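Falladside Residents' Handbook
Household Guidance Sheet: Entrance Areas, Hooks and Footwear

Prepared for the Falladside housing office by Pauline Cheetham, with additional notes by Azlan Gunawan. Revised June.

Scope of this sheet

This sheet offers guidance on keeping the entrance to a flat clear and in good order. It applies to all 166 homes at Falladside, including those in the Nurnbridge block, where the hallway is narrow and opens directly into the sitting room. Residents of the Nurnbridge block will find that most of the advice may be applied equally to a corner of the sitting room.

The sheet doesn't alter any term of the tenancy agreement. Matters concerning shared landings are dealt with separately in the fire safety notice displayed at each entrance.

Before beginning

Residents are advised to take everything out of the entrance area before deciding where it should go. Coats, bags, umbrellas and shoes should be placed on a bed or a clean sheet. Items that have not been used since the previous winter may be moved to a cupboard. Items that belong in another room should be returned there before any new hook or rack is bought.

The floor should then be swept, including the strip along the skirting board where grit collects. On carpet, a vacuum cleaner with the narrow nozzle attached is suitable.

Step 1. Hooks, pegs and small holders

Small holders are useful for light things which would otherwise be left on the nearest flat surface. They should be fixed to a sound, clean surface, or stood where they can't easily be knocked. The following points should be observed:

Wipe the surface with warm soapy water and allow it to dry fully before applying an adhesive fitting.
Leave an adhesive fitting overnight before hanging anything from it.
Do not hang wet coats from an adhesive fitting.
Keep heavy shopping bags off hooks altogether and store them folded.
Where a holder has separate notches, keep one thing to each notch.

A holder with a notched upper edge keeps narrow items upright and apart, so that one may be taken without disturbing the next. A white plastic holder with a scalloped edge, carrying slim black pieces in its notches, is a fair model of the type. Thin bags kept close to such a holder should be folded or tied, as loose handles tend to catch on anything that projects.
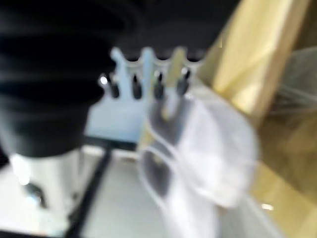
Step 2. Bags and soft items

Thin carrier bags are the most frequent cause of untidiness in an entrance area. Each household should decide on a fixed number and recycle the remainder. Fifteen is more than sufficient for a family - most will manage with fewer.

Fabric items such as scarves, covers and folded coats should be stored by thickness, with the heaviest at the bottom. Dark fabrics show lint readily and benefit from a brush kept within reach. Any item that is damp should be aired before it is put away. Mr Gunawan notes that in the Pelupessy block, where there is no window in the hall, damp coats should be hung in the bathroom with the fan running.

Step 3. Choosing a shoe rack

A low rack is preferred to a tall one in most of our homes. It leaves the wall free for hooks, it is easily reached by children, and it doesn't tip when loaded unevenly. Before buying, residents should measure the following:

The width of the wall, less the swing of the door.
The length of the longest shoe in the household.
The depth available, allowing a clear passage for a pushchair or walking frame.

A depth of 26 cm suits most indoor footwear. Boots should be kept on a tray at floor level, as their weight marks a wooden surface over time.

Racks bought second-hand from the Pitoteo reuse store should be checked for loose screws and rough edges. The store will tighten or sand a piece at no charge if asked at the time of purchase. It passed on 2,389 pieces of household furniture last year, and low racks and small benches are generally in stock.

Step 4. Arranging slippers and indoor shoes

Indoor footwear should be kept apart from outdoor footwear. Where there is one rack only, the top surface should be given to slippers and the floor beneath to outdoor shoes, with a mat under them.

Each pair should be set down together, side by side, with the toes facing the same way throughout. A space should be left between pairs. Pairs in pale colours are easily confused in a dim hallway, and it assists everyone if each member of the household keeps to the same place on the rack.

Slide slippers with a thick sole need more width than their length suggests. If they're allowed to overlap, the upper slipper is readily pushed off the rack. A low wooden rack can comfortably present a light grey pair towards one end and a beige pair towards the other, though the beige slippers would sit better set level and slightly apart.
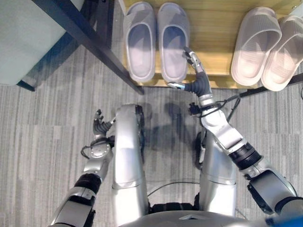

How often should a wooden shoe rack be cleaned?

Once a week is sufficient in ordinary use. The surface should be wiped with a cloth that has been wrung out well, following the grain, and dried straight away with a second cloth. Bleach and scouring powder should not be used on wood. If the rack has become dull, a little furniture wax may be applied twice a year, and shoes should be kept off it until the following morning.

Care of the carpet beneath

Carpet under a rack should be vacuumed at the same time as the rack is wiped. The rack should be lifted and not dragged, as its feet may pull the pile. Felt pads are available from the housing office on request. Dents left in the pile can usually be raised with a damp cloth and a soft brush.

Further assistance

Residents who are unable to lift or move furniture may ask for help at the housing office between 9.30 am and noon. Requests for a wall fixing in place of an adhesive one must be made in writing, giving the flat number and the wall concerned. Drilling should not begin until a written reply has been received.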